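Porque é que o gato tapa o que faz?
Por Yaroslav Nazarenko — agosto
Tempo de leitura: 4 minutos

Se tens um gato em casa, já assististe à cerimónia. O gato entra na caixa, dá uma volta, escava, fica a olhar para o infinito com ar de professor de Matemática, escava outra vez e sai como se nada fosse. O que ficou lá dentro passa a ser um problema teu.

Vamos por partes, a começar pela areia.

A areia de gato não é a areia da praia. Muitas são feitas de argila, uma terra muito fina que, depois de seca, se parte em grãos. Certas argilas adoram água: quando o chichi lhes toca, incham e colam-se umas às outras. Ao fim de pouco tempo formam uma bola dura, a que os crescidos chamam torrão. Também há areias de madeira, de papel, de milho e até umas bolinhas transparentes de sílica, que bebem o líquido sem fazer torrões. O gato tem opinião sobre todas elas. Costuma dá-la no tapete da sala.

E porque é que ele tapa? Os gatos de casa descendem de gatos selvagens que viviam em terras secas, com muita areia à mão. Um cheiro forte é uma espécie de cartaz: "Moro aqui, venham ver." Para um animal pequeno, que caça mas que também pode ser caçado, convém guardar o cartaz. O teu gato dorme num sofá e o maior perigo que enfrenta é o aspirador, mas continua a tapar tudo. Nem todos o fazem, diga-se. O meu, o Zitetti, arranha a parede ao lado da caixa com enorme dedicação e vai-se embora convencido de que o trabalho ficou feito.

Agora a parte que te toca a ti: a pá.

A pá da areia é uma peneira com cabo. Enfia-se na caixa, levanta-se devagar e abana-se um bocadinho. Os grãos soltos são mais pequenos do que os buracos e caem; os torrões são maiores e ficam. É a mesma ideia do escorredor da massa, embora seja muito importante não trocar um pelo outro.

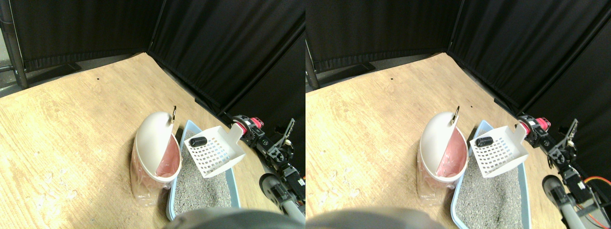 Caixa com areia cinzenta, pá de buracos quadrados e, mesmo ao lado, o balde do lixo de tampa aberta.

Repara no sítio do balde. Quem já atravessou a cozinha inteira com uma pá cheia e um irmão mais novo a correr à volta sabe o que vale ter o lixo perto. O saco lá dentro também dá jeito: no fim fecha-se com um nó e vai para o contentor. Para a sanita é que não. A areia que faz torrões na caixa também os faz nos canos, e a conta do canalizador há de sair da tua mesada durante 40 semanas.

Quantas vezes se limpa? Uma ou duas por dia, com a pá. O nariz de um gato é muito melhor do que o nosso, por isso, quando tu começas a torcer o teu, já ele anda a torcer o dele desde terça-feira. De tempos a tempos deita-se tudo fora, lava-se a caixa com água e um detergente suave, seca-se bem e põe-se areia nova. Não uses produtos muito perfumados. Cheirar a floresta alpina é um sonho de pessoas.

No fim, lava as mãos com água e sabão durante 20 segundos, mesmo que jures que não tocaste em nada. Se houver uma grávida em casa, é melhor que seja outra pessoa a tratar da caixa: as fezes de alguns gatos têm um parasita que pode fazer mal ao bebé.

Depois senta-te e espera. Assim que a caixa estiver impecável, o gato vai lá estreá-la.

© Flerkstead, revista para gente curiosa | Contacto: Redação Flerkstead | Voltar ao topo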